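Golton Support Desk
Ticket: Dish routine stops after bowls
Product: Trekine two-arm kitchen unit
Status: Open (again)
Priority: Low, changed from High by support, changed back by me, changed back by support

Reported problem: Unit was sold as able to "clear the sink." Unit clears about half the sink, parks both arms and reports the job complete.

Support, first reply: Please power off for 8 minutes and rerun the Dernimora calibration.

Customer: Did both. It now reports the job complete sooner.
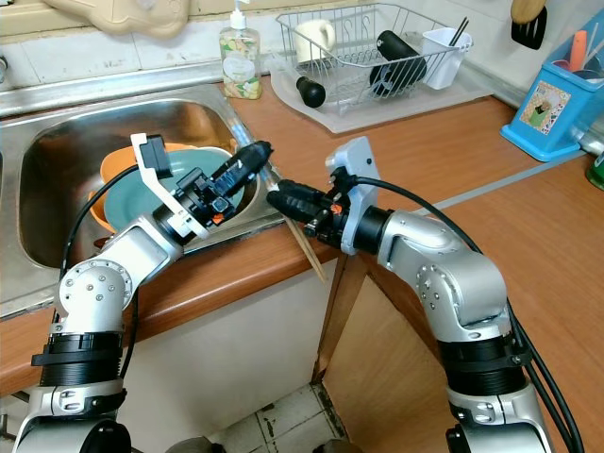
Thin objects are where the whole promise falls apart. Mugs are fine. Bowls are fine if you don't mind the wait. I've set it the same short job every evening in June, and I still can't go upstairs while it runs. Wooden chopsticks down by the right gripper, an orange bowl and a teal one still stacked in the sink: that is the entire workload, and a bored ten-year-old would want a dollar for it. Log gives error 500, "grasp uncertain." I know the feeling.

Support, second reply: Error 500 is informational. Please raise the grip timeout to 2000 and attach the new log.

Customer: Raised. It now thinks longer before giving up. Log attached.

Support, third reply: Thank you. Thin utensils are on the list for the Gilani update. As a workaround, the customer may wish to remove them from the sink by hand before starting the routine.

Customer: The customer has been doing that since before he owned the unit. Please leave the ticket open.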